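House Rules for the Robot Bench

The first version of the handling rules at Trivent ran to 13 pages, and few people on the floor had read past the second. Zainab Afolabi, who took over the manipulation lab in May, printed it, crossed out most of it with a marker and taped what was left to the end of a workbench. Four rules survived.

The lab teaches robot arms to pick up and put away ordinary household goods. Its published safety duties are covered elsewhere, in the risk assessment the company files for every cell. Afolabi's sheet deals with the smaller matters that fall between the risk assessment and the day's work: what may go on the table, who puts it there, and what gets written down.

Rule one says every item is entered in the log before it is first used. The entry gives what the thing is, what it is packed in and whether it has an edge, a point or a liquid inside. A bag of cotton and a nail clipper can sit on the same table, but they don't get the same entry. Cotton gives under a grip and the bag around it slides. The clipper is hard, small and shiny, and it has a cutting end.

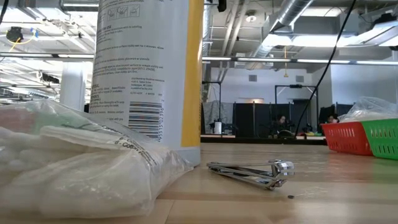
Bence Balogh thinks the log asks too much. He would sort items into hard and soft, set a force limit for each and leave it there, and he says a form with 14 fields gets filled in badly by the end of a shift. Afolabi has cut one form already and says she may cut this one.

Rule two is about packaging. Labels stay on. If a canister carries directions for use, someone reads them before it goes near an arm, and a container that could leak is tested shut and by hand first. Thin plastic film gets a line of its own, as it reflects light and changes shape each time it is touched. Operators are told to note a bad grasp on film as a bad grasp and not to smooth the bag out and try again off the record.

Rule three covers people. Hands stay off the table while the arm is enabled. A person who needs to move an item stops the arm, moves it and says so aloud before restarting. Suleiman Ajayi added the last part after two operators reset the same table from opposite sides.

Rule four is the shortest: sharp items are put out last and taken away first.

The lab has logged 2,000 items under the new sheet. Laurențiu Surdu, who audits the entries, finds that most mistakes are in the packaging line, usually a bag recorded by its contents with no mention of the bag. He sends those back the same day. The sheet is due for another review in the fall, and a copy with his notes in the margin hangs next to the original.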